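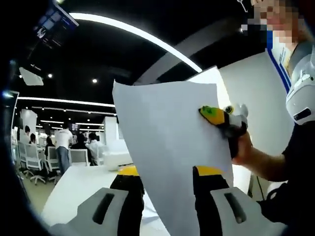 Monthly workplace inspection — Level 2 office and meeting rooms, Piras building
Inspected by: Josée MacDonald
Month: October
Start 7.40 am, before most people in
Marks: OK / FIX / N/A. Comments where needed, keep them short.

1. Exits and paths of travel
Main exit clear — OK
Rear stair door opens fully — FIX. Sticks at the bottom, had to shoulder it. Reported last month as well, still no work order number.
Exit signs lit — OK, except one by the lifts flickering
Corridor width kept — FIX. Archive cartons outside the stationery cupboard again. Need to go down to the basement cage, not "just for the arvo".

2. Fire equipment
Extinguishers on hooks, pins in, gauges in green — OK
Tags current — FIX. Extinguisher tag 447 is overdue for its service. Havon to attend, rang them, left a mesage.
Fire blanket in kitchenette — OK
Warden list on noticeboard — FIX. Two names on it have left. New list to go up once training's done.

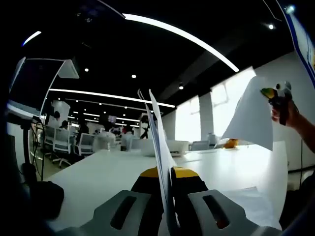 3. Electrical
Test tags in date — mostly OK. Kettle tag unreadable, retag.
Powerboards not daisy-chained — FIX x 1, bank of desks near the printer. Removed one on the spot.
Personal heaters — found a 2,000 watt one under a desk. Spoke to owner, going home with them tonight. Please no more of these, the circuit won't take it.
Leads off the floor — OK apart from the projector lead, needs a cover strip

4. Kitchenette
Floor dry — OK
Hot water unit — FIX. Set at 85, label says 70. Conier to adjust, do not fiddle with the dial yourselves.
Fridge seal — OK
Bin lid — broken, same as ever
Chemicals labelled — FIX. Spray bottle under the sink with no label. Tipped out, bottle binned.

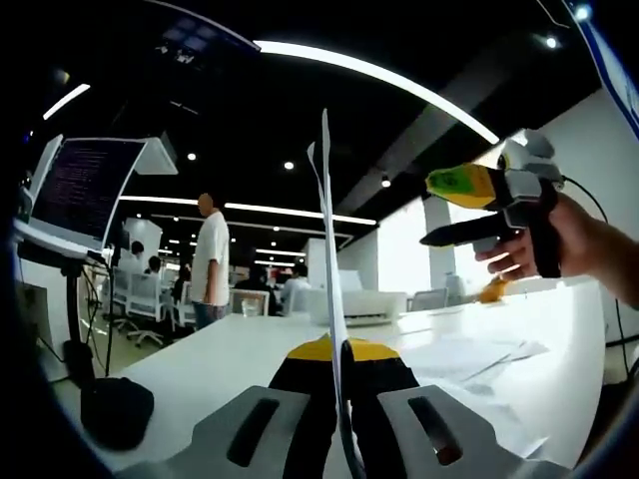
5. Workstations and storage
Chairs — one with a sinking gas lift, tagged out, put by the goods lift for collection
Heavy items below shoulder height — FIX. Copy paper boxes on the top shelf. Who is lifting these??
Step stool — OK, feet good
Shelving fixed to wall — OK in the store room. Hilumex units in the small meeting room not checked, room was booked. Carry over.

6. First aid
Kit sealed and stocked — FIX. Low on bandaids, saline expired. Order both.
Eyewash — N/A this level
First aider contact displayed — OK, photo is of the wrong person tho

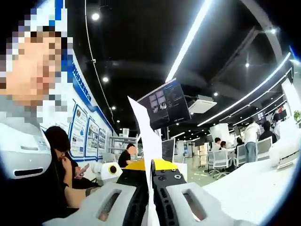 7. Air and lighting
Vents clean — FIX, dust on the two over reception
Blinds and cords — cord cleat missing, east side window
Blown tubes — one, men's toilet

Carried over from last time: rear stair door, bin lid, cover strip.
Closed since last time: loose carpet tile, tap drip.
Stair door is the urgent one — will chase building managment by lunch and again at 3 pm if no answer.
Copy to noticeboard and shared drive.
J. MacDonald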